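Hernine Hall Floor and Acoustic Refurbishment
Progress report no. 4 to the Faulkner Fund

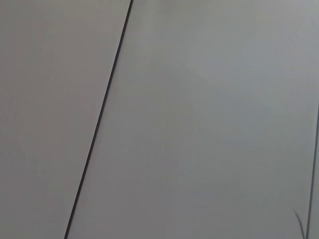 Dark straight joint line between two flat grey surfaces.

Reporting period: April to 2019-06-15
Prepared by: Declan Tamihana, project manager, Burkarico

1. Status

Work is on schedule except for the acoustic door sets, which are 6 working days behind. Spending is within the approved budget. One change to scope is requested in section 6 and needs a decision before the next drawdown.

2. Work completed

The old floor covering was removed from the main hall, the north corridor and both dressing rooms. The adhesive under it was harder to lift than the survey suggested, and the contractor changed from hand scrapers to a ride-on stripper after the first two days. The substrate was then ground and vacuumed. Levels were taken on a one-meter grid. Two low areas near the stage were filled with leveling compound and checked again with a straightedge; both are now within tolerance.

Moisture readings were taken before any new material was laid. Readings in the corridor were acceptable at the first test. The west side of the main hall did not pass, and a surface damp-proof membrane was applied there under the provisional sum already set aside for this purpose. The second round of readings passed.

Wall absorbers have been fixed on the rear wall and on the east wall up to the gallery rail. The west wall is ready for fixing, with battens installed and inspected. The ceiling rafts are on site in their packing and will be hung once the scaffold tower has been moved from the stage end.

3. Acoustic measurements

Baseline measurements were made in the empty hall before work began. Interim measurements were made with the rear and east walls treated and the floor bare. Reverberation time in the mid bands has come down as the model predicted. The low bands have changed very little, which is also in line with the model, as the ceiling rafts carry most of the low-frequency treatment. No conclusion should be drawn on speech intelligibility until the rafts are in place and the seating has been returned.

Background noise was measured with the ventilation running at normal and at high speed. The high-speed setting is above the target. The main source is the supply duct over the gallery, where an attenuator was left out of the original installation. The duct is outside the funded scope – see section 6.

4. Spending

Spending in the period was within forecast for every heading except waste disposal, which is over by $2,901. The overrun comes from the extra weight of adhesive residue and from one additional container. It has been charged to contingency. After this charge, nearly 30 percent of contingency has been used. Invoices and delivery notes are filed by heading and can be sent on request.

5. Delays and risks

Door sets. The supplier, Gristumus, reported a fault in the first batch of perimeter seals and is remaking them. The frames have been delivered and can be fitted in advance, so the effect on other trades is small. The hall cannot be signed off for sound insulation until the doors are hung.

Access. The school next door has asked that no deliveries be made during its morning arrival time. Delivery slots have been moved to the afternoon. This has had no effect on cost.

Stage edge. The detail where the new floor meets the stage riser has been redrawn to allow for movement. The revised drawing is with the architect for comment.

6. Change request

We ask the Fund to approve the use of contingency for one duct attenuator above the gallery. Without it, the hall will meet the background noise target at normal fan speed only. The ceiling access needed for the work is already in place, and the scaffold would have to be hired again if the item were put off. A quotation and the noise data are attached as Appendix B.

7. Next period

Planned work is the west wall absorbers, the ceiling rafts, the remaining floor finishes and the door frames. Final acoustic tests will be booked when Gristumus confirms a delivery date for the seals. The claim for the next drawdown will be submitted with the revised cash flow.

Appendices: A, moisture readings. B, attenuator quotation and noise data. C, revised program.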